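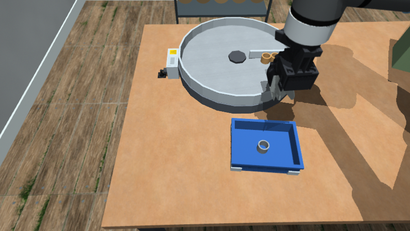

Gripper picks two bushings at the end of the feeder rail and the cell stops

Community help » Handling and assembly » Simulation

Posted by mkeller_cell

Hello all. I am building a simulated cell before we order the real one, and I have a fault which I can't explain to my boss.

The cell has a round feeder bowl with a white guide rail. The parts travel along the rail to the outer edge of the bowl. The arm comes down over the rim, takes one bushing and puts it in the blue tray. I call the cell Triton in my files, so you will see this name in the log lines if I paste them later.

My problem is at the end of the rail. Often two bushings stand there and touch each other. The gripper goes down for the first one, and one finger comes down on the wall of the second. Sometimes the second one is pushed up against the rim. Then the force limit trips and the arm stays where it is, with the fingers still inside the bowl. In my last long run it tripped at cycle 681.

What I have tried:

Slower approach, half of the first speed. It still trips, only later.

Opening the fingers less before going down. This helped a little, but then it missed the larger bushings.

A wait of 2 seconds before the pick, so the parts can settle. No change.

There is a second thing which worries me more. After the stop I press reset and the arm goes straight to home, sideways. In the simulation it drags the fingers through the rim and nothing breaks, of course. In the real cell I think it would break the fingers or pull the feeder off the table. Is this normal behaviour, or did I set something wrong? I would like to know before July, when the parts are ordered.

Benedikt Kröger
Accepted by the poster

You have two separate faults and I would treat them separately. Please do the reset first, it is the dangerous one.

The reset is normal in the sense that the controller does what you told it. Home is a joint move, and a joint move doesn't care what is between the start and the end. You need a recovery routine which runs before home. Mine looks like this:

1. Read the present position. If the tool is lower than the rim plus a margin, set a flag "inside bowl".
2. If the flag is set, stop the feeder and keep it stopped.
3. Leave the fingers as they are. If you open them inside the bowl they can press on a neighbour part or on the wall.
4. Move straight up along the tool axis at very low speed, until you are clear of the rim. If the force rises again, stop and call a person.
5. Only now go home.

In the real cell I would also not allow the reset button to start any motion. Reset clears the fault, and a separate start button moves the arm. We had an operator at our Balevport site who pressed reset with his other hand still over the bowl. He was lucky — the arm went the other way. After this we changed all the cells.

For the double parts: speed will not help you, because the finger needs room which is not there. Look at the parts from the gripper's side and you will see how little room it has when they stand in a group.

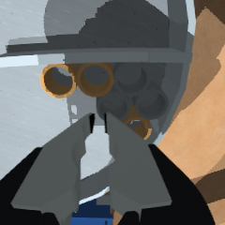
What I would change for the pick

Put a stop at the end of the rail which holds back the second part, or a small escapement so one bushing comes forward alone. If you can't change the mechanics, turn the gripper so that the fingers close across the line of the two parts, and neither finger has to go between them. For this you must check where the rim is, as the outer finger may come too near to it.

Also make the finger tips thinner if the load allows it. Ours are 16 mm wide and I wish they were less.

And add a check before going down: is there one part or two? If two, run the feeder back a little and try again. After three tries, stop and call the operator.

fuchs_geto

just raise the force limit. we did it on ours and it stopped tripping

Benedikt Kröger

Please don't do this. The limit is what told him that the finger was standing on a part. With a higher limit the cell will go on running and you find bent tips later, or it pushes harder on something which is not a bushing.

mkeller_cell

Thank you Benedikt. I wrote the recovery with the straight move up and it now comes out of the bowl cleanly, I forced the stop in several positions to be sure. I turned the gripper also. It trips much less, but when a third part arrives behind the two it can still happen, so I will ask for the escapement. The force limit stays as it was.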